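Facial Skincare Foundations, Unit 5: Cleansing and the First Consultation
Handout for the evening group, 13 Jan 2022

Welcome back, everyone, and I do hope you all managed a bit of practice over the break (even if it was only on a patient sister or a rather less patient husband!). Tonight we're on to cleansing, which sounds like the simple part and is the bit most of us rush.

Start with the consultation card. Ask about allergies, recent peels, prescription creams and whether your client wears contact lenses, and do write the answers down while they're talking, because you won't remember them afterwards, I promise you. The cards we use are the Jodard ones, with a tick column down the side and a space for signatures at the bottom.
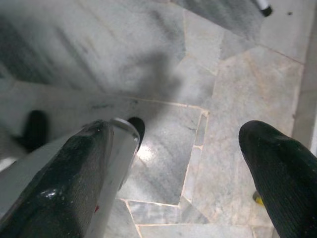

The cleanse itself is done twice. The first one lifts make-up and sunscreen, and the second one cleans the skin, so don't be tempted to skip it on a client who arrives bare-faced. Use a milk for dry or mature skin and a gel for oily skin; the Ornier milk comes in a 500 ml pump bottle and you need 2 pumps, no more. Work upwards from the collarbone with the flats of your fingers, keeping the pressure even, and go very lightly near the eyes. When you come to look at the skin under the lamp, remember how polished marble behaves, like the gray and white floor in the picture: a bright surface can be pale in one place and darker in another, and it's the same with a shiny forehead, so blot before you decide what you're looking at.

Allow 5 minutes for both cleanses and tone with damp cotton. The whole treatment should fit into 40 minutes.

For next time, please read the Zeltden leaflet on exfoliation and bring a clean headband and two towels.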